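3.2 Règles de bonne pratique pour la préparation et la validation des scènes simulées

Les recommandations que nous présentons dans cette section sont nées, il faut bien le dire, d'une certaine lassitude. Lorsque nous avons commencé à réunir les essais de manipulation menés à Praravville et ceux que l'équipe d'Agbenyega avait conduits de son côté, nous pensions naïvement que l'emploi d'un même simulateur, Skulent, suffirait à rendre les résultats comparables. Il nous a fallu plusieurs semaines de relecture patiente pour comprendre que deux laboratoires peuvent utiliser le même outil, la même tâche et le même vocabulaire, et rapporter pourtant des choses assez différentes. Un essai interrompu par l'opérateur était compté comme un échec chez les uns, et tout simplement écarté chez les autres. La position de départ des objets était tirée au hasard dans un cas, légèrement retouchée à la main dans l'autre, sans que cette retouche laisse la moindre trace dans les fichiers.

Nous avons donc rédigé, d'abord pour notre propre usage, un guide que nous appelons Zolent et qui comporte désormais 6 règles. Sa première version, diffusée en juillet auprès des deux équipes, en comptait davantage ; plusieurs se recoupaient, et nos collègues nous ont gentiment fait remarquer qu'un guide que l'on ne peut pas garder ouvert à côté de soi pendant une séance finit au fond d'un tiroir. La version discutée ici a été arrêtée le 27 octobre 2023. Elle ne prétend pas remplacer les normes de sécurité applicables aux installations réelles, auxquelles le lecteur devra évidemment se reporter dès qu'un bras physique entre en jeu.

La première règle concerne la description de la scène. Tout objet susceptible d'être saisi, heurté ou simplement confondu avec un autre doit figurer dans la fiche de scène, avec son modèle géométrique, sa masse, ses coefficients de frottement et la version exacte de sa texture. Les objets de fond n'échappent pas à cette obligation. On a souvent tendance à les traiter comme un décor, alors qu'une politique visuelle, elle, ne fait pas d'emblée la différence entre ce qui compte et ce qui ne compte pas.

La deuxième règle porte sur l'éclairage et les ombres, et c'est sans doute celle à laquelle nous tenons le plus. Un plan de travail clair est commode à modéliser, mais les ombres portées des bras y prennent une importance considérable, au point d'occuper parfois plus de place dans l'image que les objets eux-mêmes (figure 4). Il peut même arriver qu'un bras absent du champ y soit présent par son ombre. Nous demandons par conséquent que la position et l'intensité de chaque source lumineuse soient consignées, et que l'évaluation soit répétée sous 2 éclairages au moins. Cette répétition coûte du temps de calcul, nous en sommes bien conscients, mais elle nous a épargné quelques conclusions trop rapides.

La troisième règle traite de la définition de la prise. Un contact apparent entre un doigt de la pince et un objet ne constitue pas, à lui seul, une prise réussie : selon l'angle de vue, un doigt peut sembler enserrer un flacon alors que le contact n'est pas établi, ou paraître tout proche d'un récipient voisin qu'il ne touche pas. Zolent exige que la réussite soit établie à partir des forces de contact enregistrées par le simulateur, et que le seuil retenu soit publié avec les résultats. L'examen visuel garde toute son utilité - nous y recourons chaque jour - mais il sert à repérer les essais douteux et doit rester séparé du calcul du score.

La quatrième règle demande que les contacts involontaires soient rapportés séparément. Frôler un bol en allant saisir autre chose n'empêche pas toujours la tâche d'aboutir, et l'on comprend la tentation de passer l'incident sous silence. Sur une installation réelle, le même frôlement pourrait renverser un contenu ou déclencher un arrêt. Nous conseillons de définir pour chaque objet voisin une marge de dégagement, puis d'enregistrer toute incursion dans cette marge, même brève et sans conséquence sur l'issue de l'essai.

La cinquième règle, plus administrative, impose la conservation de tous les essais, y compris ceux qui ont été interrompus. Le corpus commun en compte 957. Parmi eux, 78 avaient d'abord été exclus pour des motifs que nous n'avons pas toujours réussi à reconstituer, malgré la bonne volonté de chacun. Ils ont été réintégrés avec la mention « motif inconnu », solution certes un peu inconfortable, mais qui laisse au lecteur la possibilité de refaire les calculs avec ou sans eux.

La sixième règle, enfin, concerne les images publiées. Chaque figure tirée d'une simulation doit être signalée comme telle, sans retouche du contraste ni suppression des ombres, et choisie pour ce qu'elle permet de discuter. Les étiquettes partiellement lisibles sont laissées en l'état ; on évitera de les compléter dans la légende à partir de la fiche de scène, pour ne pas prêter à l'image une information qu'elle ne porte pas.

L'application de ces règles n'a pas été parfaitement régulière. La fiche de scène a été adoptée sans difficulté par les deux équipes, tandis que les marges de dégagement ont donné lieu à de longs échanges, très cordiaux au demeurant, sur la manière de traiter les récipients évasés. Faut-il mesurer la distance au bord supérieur, à la paroi la plus proche, ou à un volume englobant plus simple ? Nous avons retenu la distance à la surface du maillage, plus coûteuse mais moins arbitraire, et nous laissons les autres équipes libres d'un choix différent pourvu qu'il soit annoncé. La question des objets déformables, que Skulent représente encore de façon sommaire, reste ouverte et sera reprise à la section 5.
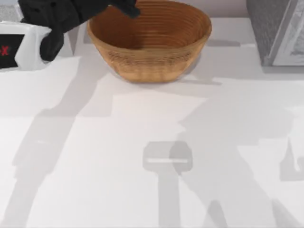
Figure 4. Scène simulée : contenant blanc au contact d'un doigt de la pince noire, bol brun clair à proximité et ombres portées des bras sur le plan de travail.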